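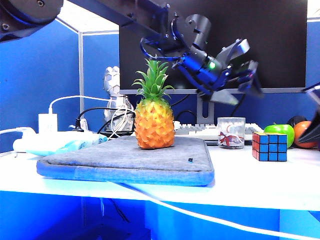
Re: [gellanwood-growers] Rooting a pineapple top indoors?

April 1, 2021

On the list, a member wrote:

> I bought a pineapple at the Griffiths market stall in Colinbridge and
> would love to grow the top. I tried once before and it went to mush
> in a glass of water. Do I need a greenhouse? And is it true you
> never get fruit?

No greenhouse needed! I've kept pineapples on a south window for years and they are the most forgiving things I grow, once you get past the mush stage (we've all been there).

Twist the crown off instead of cutting it, so you don't leave any flesh behind. The flesh is what rots. Then peel away the lowest leaves until you see an inch of bare stem with little brown bumps on it. Those are the roots waiting to go. Now the hard part: leave it on a dry shelf for 6 days and don't touch it.

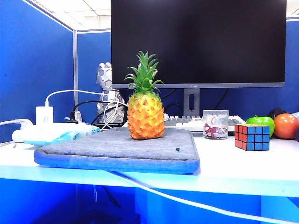
After that I skip the water glass completely and go straight into gritty cactus mix, in a pot no wider than my hand. I use the small Foltar clay ones. Water it once, then let the top of the soil dry out before you water again. My last one took 38 days before it held firm when I tugged on it, and I was so pleased I told everyone at work.

As for fruit, yes, you can get it, but it's slow. Mine went outside every July and came in before the first cold night, and in the third year a red cone showed up in the middle of the leaves. I could hardly believe it! Some people put a ripe apple in a bag with the plant to hurry it along. I've tried that once, with no luck, though the plant may have been too young.

The fruit was small and very, very sweet. Give the leaves plenty of room, by the way, they get wide and the tips are sharp.

If anyone has rooted one of the little side shoots I'd love to hear how it went. I have two on the mother plant now and don't want to pull them too early.

> Also, does it matter which kind I buy?

Just pick one with a fresh green crown.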